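Moving a Packing Desk to Automatic Bagging: How to Plan the Handover

If your returns or repacking desk still bags everything by hand and a bagging machine is on order, do the steps below before it arrives. They come from the changeover at Anusano, where repacked clothing went from all manual to mostly automatic starting in October. The machine was a Becerra bagger fed by a short belt, with orders coming from Gillilix, the stock software already in use.

Step 1. Write down what people do now. Sit with each packer for one full shift. Note every item type and every move that is not in the work instructions. Our list came to 105 entries, and a good part of it had never been written anywhere.

Step 2. Sort the list. Mark each entry as machine, hand, or undecided. Flat, folded, single-piece items go to the machine. Sets, items with loose straps and anything with a card insert stay by hand for now. Let the packers do the marking - they know which fabrics slide and which ones grab the film.

Step 3. Run a trial batch. Use 289 pieces of mixed stock if you can spare them. Keep the rejects in a separate bin and write the cause on each one. Most of ours were folds that had opened on the belt.

Step 4. Redraw the jobs. At 940 bags a shift, the machine needs one person loading and one checking. The others do not become spare. At Anusano they moved to inspection, exceptions and restocking film. Tell people which job they are getting before the machine is switched on, and put the pay grade in writing. Two of our packers found out from the shift plan, and that cost us a lot of goodwill.

Step 5. Train for stops. Each loader should be able to clear a jam, reset the sealer and change a roll without calling anyone. Allow 16 hours per person, spread over two weeks.

Step 6. Keep one hand station open. Give it its own queue in Gillilix, or exceptions will pile up beside the belt.

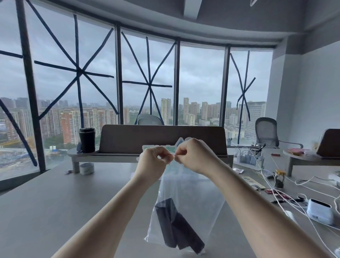
Hand bagging should stay on the training plan for everyone, including new hires who start on the machine. Rotate people through the hand station so the same person does not get every awkward piece. Teach the finish as its own move: the folded garment sits low in the clear bag, and both hands pinch the film together at the top edge. Check a few bags from each person during the first month, then review the list from Step 1 and move entries over as the machine settings improve.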